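4 Scene Model and Motion Planning

This section covers the software between the camera drivers and the joint controllers. It has two main parts. Hrnčiar builds and maintains a model of the table, and Vusturach plans motion for both arms against that model. The hardware interface was described in Section 3 and is left unchanged.

4.1 Choice of workspace

Most of our earlier tests at Umness used boxes and mugs on a bare table. Those scenes are easy to segment and easy to plan in. Each object stands apart from the others, has a solid outline, and stays where it was put. We wanted a workspace where these conditions fail at the same time, but where the failures could be studied one by one. The calligraphy station meets that need with ordinary objects. It has a wooden rack with brushes hanging from hooks, a wire-mesh cup in front of the rack, and a printed practice sheet that covers most of the tabletop.

The brushes are the main difficulty. Their handles are long and mostly narrow, and each one hangs from a single point, so a light touch can start it swinging. They differ in thickness, and the largest has a wide body and a full head of bristles. A planner that treats all four as the same cylinder will either come too close to the large brush or refuse to pass near the slim ones.
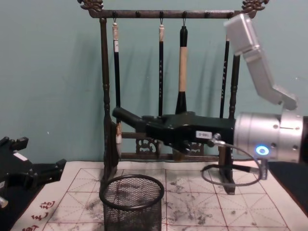

Photo: Celina Sowa

The mesh cup causes a different problem. A depth camera returns a mix of points from the mesh and points from whatever lies behind it. Simple plane removal then deletes part of the cup along with the sheet. The rack has a similar effect in its lower part, where the panel between the posts is carved through. In our first version of Hrnčiar, the openings in the panel were stored as free space. This was correct in a narrow sense and useless for planning, as it invited the fingertip to search for paths through the carving.

The sheet itself is flat but visually busy. It carries a red grid with dashed guide lines inside each square, and it is covered with gray and black blotches. Both the grid and the blotches produce strong edges. An early detector that had been trained on plain tables reported several of the darker blotches as small objects.

4.2 Building the scene model

Hrnčiar keeps a list of objects and a separate occupancy grid with a cell size of 4 mm. The object list holds things with a known class, and the grid holds everything else. When an object is added to the list, its volume is cleared from the grid and replaced by a fitted shape. Grid cells that no fitted shape explains are kept as obstacles until a later view shows them to be free.

The rack is fitted first. Its two posts and the crossbar are long, straight, and dark against the wall, which makes them good landmarks. The fit returns the pose of the rack relative to the table. The carved panel is then added as a closed slab that joins the posts, with no openings. The finials are covered by boxes. We tried a detailed mesh of the rack and found that it slowed collision checks without opening up any motion we wanted to use.

Brushes are found by searching below the crossbar. For each candidate, the software estimates a top point, a lower point, and a radius profile made of short segments. The radius profile matters most for the large brush, where the light tan handle leads into a dark flared part and then the bristles. The segments let the planner keep a wide margin near the bristles and a smaller one near the top of the handle.

Shadows on the wall were the most common source of false brushes. The light comes from one side and casts soft gray streaks behind the rack. They have nearly the same length and slope as the real handles. In color images alone, the detector split its confidence between the two. The current version requires that a candidate sit in front of the wall plane by at least 2 cm. Candidates that fail the check are stored in the log but never reach the planner.

The wrist view is useful for the rack, but it seldom holds the whole of it. From close in, some brushes can be followed down to the bristles while their hooks are out of view. Hrnčiar does not discard these partial detections. A brush without a visible hook is stored with an open top end and joined to a hook when another camera supplies one. Until then, the planner extends the handle upward to the height of the crossbar and treats the extension as solid. The mesh object at the side of the view is handled in the same way, as a partial shape with an unknown far side.

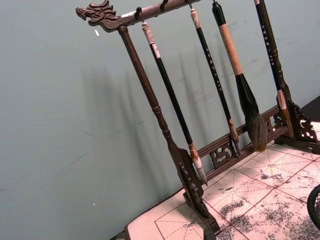 4.3 Merging views from moving cameras

Each camera publishes detections in its own coordinates along with a time stamp. Hrnčiar converts them to table coordinates with the arm pose at that time. An error in the time stamp shows up as a shift in position, and the shift grows with arm speed. We therefore accept wrist detections only when the wrist is moving slowly. The speed limit is set in the configuration file and was the same in all trials reported here.

Two detections are merged if their center lines are close along the full part that both cameras can see. Comparing only the midpoints did not work. The midpoint of a partly hidden brush moves as more of the brush comes into view, and the old rule often created a second copy of the same brush a short distance from the first. Comparing center lines removed most of these copies. Those that remained came from the lower ends of the handles, where the panel of the rack confuses the depth estimate.

The arms are masked before any detection takes place. We render both arms from their joint readings and remove the matching pixels, with a small border. The border is needed for the cable that hangs in a loop below the wrist. The cable is not part of the robot model, and its shape changes as the wrist turns. Tamás Fülöp wrote the mask so that it grows on the underside of the wrist only. A uniform border large enough for the cable would also have removed the rim of the container when the gripper was above it.
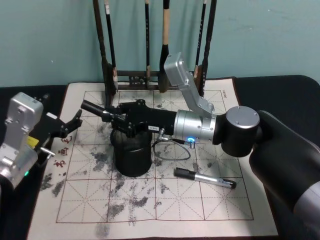

Figure 4. Head camera view with the right gripper above the container and the left gripper open at the side of the sheet.

Figure 4 gives a typical case for the mask. The right gripper hides part of the opening of the container, and the silver bracket on the arm covers part of the brush nearest to it. A model rebuilt from this view alone would have half a rim and a broken brush. Hrnčiar keeps the earlier shape of any part that falls behind the mask and marks it as remembered. Remembered parts count as solid for collision checks, but they can't be used as grasp targets. A part loses this mark when a camera sees it again.

The marker on the sheet is handled as a separate object with its own pose. It is thin, dark at both ends, and silver along the barrel, and the silver part often has no valid depth. We fit it in the color image and place it on the plane of the sheet. This would fail for a marker propped up on another object, and we have not tried to solve that case.

4.4 Planning for two arms

Vusturach plans for both arms together, but only one arm at a time is allowed to enter the space close to the rack. The space is a box that encloses the rack with extra room in front. An arm must hold a token before its planned path can enter the box, and it gives the token back when its last link is outside. The rule costs some time. In return, it removed a class of stalls in which each arm waited for the other to leave.

The planner runs at 20 Hz. In each cycle it checks the rest of the current path against the latest model and repairs the path if a new obstacle cuts across it. A repair that can't be found within one cycle leads to a controlled stop. We do not let the arm continue on an old path while a longer search runs.

The gripper bodies are modeled with more care than the arm links. Each is covered by 12 convex shapes. An earlier model used one box per gripper, and with that box the planner could not bring the fingers near the container when it stood close to the rack. Štefánia Kováčik fitted the new shapes by hand and then checked them against the measured outline of the gripper at several finger openings.

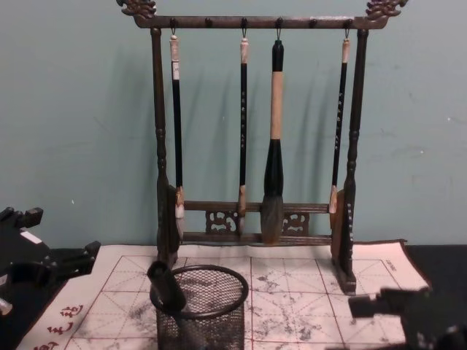 Figure 5. Chest camera view of the rack, with the second and fifth hooks from the left empty.

Hanging a brush requires a free hook, so the model also stores the state of each hook. A hook is marked as used if a brush is joined to it, free if its lower side has been seen with nothing attached, and unknown in every other case. Figure 5 shows a view in which both empty hooks can be marked as free. Vusturach will not choose an unknown hook as a goal. If no hook is known to be free, it requests a new view before planning.

The black object leaning out of the cup in the same figure has no class in our detector. It stays in the occupancy grid. Its upper end overlaps the left post in the image, and the first version of the rack fit pulled the post forward to cover it. Points that lie well in front of the fitted post are now left out of the fit and passed back to the grid.

Path cost has three terms: joint travel, closeness to fixed objects, and closeness to hanging objects. The last term is weighted by the speed of the nearest link, so slow motion beside a brush is cheap and fast motion is expensive. All weights were set before the trials and were not changed between them. Their values are listed in Appendix B, together with the speed limit used for wrist detections.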